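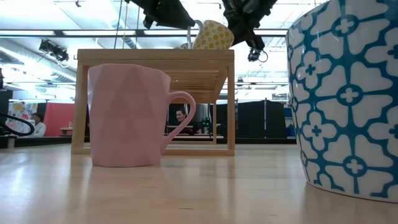

Drinking vessels are among the most frequently moved objects in a shared kitchen, and they are also among the least uniform. Plates and bowls are usually bought in sets and stack by design, whereas mugs arrive one at a time, as gifts or replacements, and differ in height, wall profile and handle shape. A storage aid intended for mugs must therefore accept variety. The faceted pink mug, for instance, has a rounded handle that stands well out from the body and leaves an open loop, while the yellow mug above the wooden rack has a dotted surface and was raised at a tilt, handle upward. Both would be listed simply as "mug" in a household inventory, yet the space each one claims depends largely on which way the handle is turned.

5. Handle Orientation and the Use of Small Racks

5.1 Background

The Plirnadik kitchen storage survey, carried out in August, collected 800 written responses from people who use a shared kitchen at work. Respondents were asked where mugs are kept, how they are returned after washing, and which difficulties arise most often. The most common complaint concerned handles that catch on one another when a mug is taken from a crowded shelf. Chipped rims were mentioned less often – and mostly by respondents whose mugs were stacked. Written remarks also showed that small countertop racks are valued for keeping favorite mugs within reach, even where cupboard space is adequate.

5.2 Observations

We compared storage habits in 14 kitchens belonging to the Jidow and Mfaume offices. In nearly 5 of every 14 cases, according to the kitchen logs, mugs were set down in front of a rack before being placed on it. We call this strip of surface the waiting area. It serves as a place to sort, and its arrangement tends to be looser than that of the rack itself. Figure 2 illustrates the difference between the two zones.

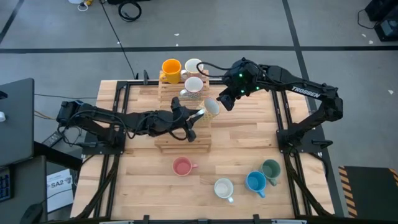

Figure 2. Slatted wooden mug rack with mugs at the rack and upright mugs in the area in front of it.

In the arrangement shown in Figure 2, the handles in the waiting area do not share a direction. The muted pink mug nearest the rack has its handle to the right, and the light blue and sage green mugs have theirs angled toward the lower part of the figure. Such mixed orientation is of little consequence on an open surface. On a narrow tier, however, each handle that points sideways reduces the width left for its neighbor.

We recommend that racks for shared kitchens be chosen according to the widest mug in regular use, measured across the handle. The Finine measuring sheet, supplied with the survey materials, may be used for this purpose. The treatment of travel cups and lidded vessels is left to the next section.

This site uses cookies to improve your visit. Accept Manage settings

Search publications Enter keyword Go

Copyright Plirnadik. All rights reserved. Back to top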